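Home | Syllabus | Handouts | Lab Hours | Contact

Handout 6: Comparing Grippers for Bin Work

Robot Handling Lab, Putberg Technical College
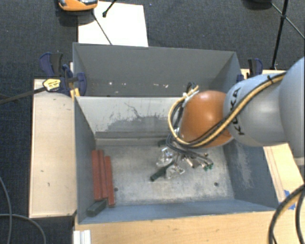

What we're comparing

This is my favorite lab of the whole course! You get one KUKA arm, one bin, a few blocks, and two kinds of fingers to try on them: the long slim Heline fingers and the short wide Uter pads. Same arm, same motion program, same block positions for both, so whatever changes in your results should come from the fingers.

Blocks near a wall are where it gets interesting. Three long blocks side by side, close to the left wall, don't leave much room for a finger to slip between them. Out in the open, almost any gripper looks good - so please don't spend your whole session there.

Before you start

Check both bin clamps by hand. Jog the arm slowly through its full reach and watch the cable loop at the wrist joint the entire time. If it pulls tight or drags on the divider, stop and re-tie the bundle.

Running the trials

1. Load the Heline fingers and run 40 picks, resetting the blocks to the marked layout after each one.
2. Log every pick as clean, slipped, or missed. A block that turns in the fingers but stays up is a slip.
3. Swap to the Uter pads, re-zero the tool, and repeat.
4. Move one block up to the divider and do a short extra set with each.

Keep the approach height at 162 mm for both. The controller log rolls over at 1000 lines, so save it between sets.

What to hand in

One table, one plot, and a page on where each finger type struggled. I love reading the odd failures, so write those up properly! The Selvanayagam notes on finger length (in the course folder) are worth a look first.

Comments (3)

gripfan_2: Is the extra set at the divider graded?
Course staff: Yes, as part of the written page.
mlab_south: We forgot to re-zero after the swap and got a full set of misses. Do step 3!

Putberg Technical College, Room 1763 | Updated 24/09/2026 | Back to top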